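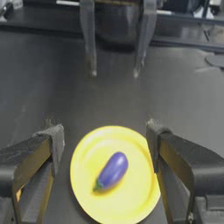

I have started putting things away on Thursdays. It's a bleak hobby but it's cheap. This week's subject is the play kitchen stuff, which has been migrating through the house since my daughter's birthday in October. The plate is the yellow one, the color of a highlighter, and the eggplant on it is the small purple one with the green cap, shiny as a bowling ball. I have been served this meal more times than I've been served any actual meal.

For those who don't have kids: there is no second course. You say "mmm, delicious," you hand it back, and you get the eggplant again.

My system, as of this morning, is 3 bins. Food, dishes, and a bin marked OTHER, where the system goes to die.

The eggplant is food. Fine. The plate is a dish. Also fine. Half a wooden orange with velcro on it is technically food but it lives in OTHER until its other half turns up. I'm told the other half is "at work."

Declan Rewi replied to ask why I don't just get one big bin. Declan, I had one big bin. It was called the living room.

Bought the bins from Dolik, by the way. They stack, provided you stack them in an order known only to Dolik. The lids are sold separately, which I found out with the bins already in the car.

Update, 4:15. The restaurant has reopened on the stairs. I was seated immediately. I asked what was good today and the chef thought about it for a long time and said "eggplant."

I asked for the bill. It was 158. I asked 158 what and she said "minutes."

Several of you want to know if she eats real eggplant. She does not. She looked at a real one at the store last month and told me it was too big and somebody had done it wrong. Benedita Vieira, who was two carts behind us, has apparently been telling people this story as if it happened to her.

My mother has weighed in by phone. In her day we had 2 toys and a spoon. I remember the spoon. It was a good spoon.

Update, after bedtime. Food bin: full. Dishes bin: full. OTHER: full, and the lid I don't own won't close.

Found the missing half orange. It was in my coat pocket, so it was at work. I owe somebody an apology and she's going to want it in writing.

Breakfast reservation is for 6 a.m. I already know what I'm having.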